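Spelling week

Posted Saturday, February 10, 2018
Filed under: work, robots

I spent most of this week getting two arms to spell. The word is a short one, and the tiles are the letter kind you would give a kid who is learning to read. We picked them because they are small, hard to grip well and cheap to replace when one goes under a cabinet.

The goal for February is 1000 usable examples of tile placing. An example, the way we count it, starts with both arms at rest and ends with a finished word in the tray and both arms back where they started. Someone drives the arms the whole way through. The learning part comes later and happens on a machine in another building, so from my chair the job is mostly repetition and bookkeeping.

As of last night we had 800 recorded. Of those, 54 got thrown out. Most were my own doing. I would get a tile halfway into the slot, feel it catch, back up, try again, and by then the recording was twice as long as the others. I used to keep those. Warrier, which is what we call the sorting script, now flags anything that runs too long, and I look at each one and decide. Some of the slow ones are worth keeping because they show a recovery. If I just sat there thinking about what to do next, it goes.

The first two letters go down easily. By the time there is an "r" and an "o" at the left end of the slot you have a rhythm. The third letter is where people get sloppy. It has to land flush against the second one, and if the wrist is off by a little you push the whole row sideways.

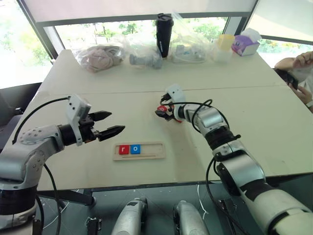
Deividas Sproģis wrote in to say that I should stop aiming for flush. His view is that a learner fed nothing but perfect placements never finds out what to do with a gap, and that he would rather have 16 ugly examples than a hundred pretty ones. I agree with half of this. We do want variety in how the tile arrives. I don't want the finished row to vary, because the finished row is how we score it, and a gap I left on purpose looks the same in the log as a gap I left by accident.

What I did take from his note was to vary the start. Up to Wednesday I was picking up every tile at close to the same angle, out of habit. Now I turn it a bit before each run. The pickups are slower and I hate them, but when I went back through the early recordings they looked like the same example over and over.

A few other things I changed, mainly so I remember them next month:

The tray stays on the near half of the table, between the arms. When it was farther out I was reaching too much and the wrist cables pulled.

Stuff along the far edge of the table can stay. I went back and forth on this. The people at Vavivora, who get the data after us, said they would like some clutter in view as long as the arms don't touch it.

Labels get typed the same day. I tried doing them in a batch and could not tell a first try from a second try by the next morning.

The red "b" gave me the most trouble of any tile. I have no good theory. I kept gripping it too low, and then there was nothing left to set down without the fingertips hitting the tray first. Holding it higher helped, and so did tilting the gripper down earlier, while still well away from the slot. 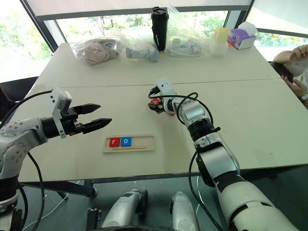

Last changed: February, corrected the number of discarded runs

Next week we switch to longer words. Clamell, the other setup we have over in Vosorbridge, is already doing those and their throwaway rate is worse than ours, so I am not expecting much from the first couple of days. I also want to try having the left arm hold the tray still while the right one places. Right now the left one spends too much of each recording doing nothing, and I would guess the learner is picking that up too.

If you have done this kind of collecting with two arms, I'd like to know how you handle the idle one. Comments are open until they fill up with spam again.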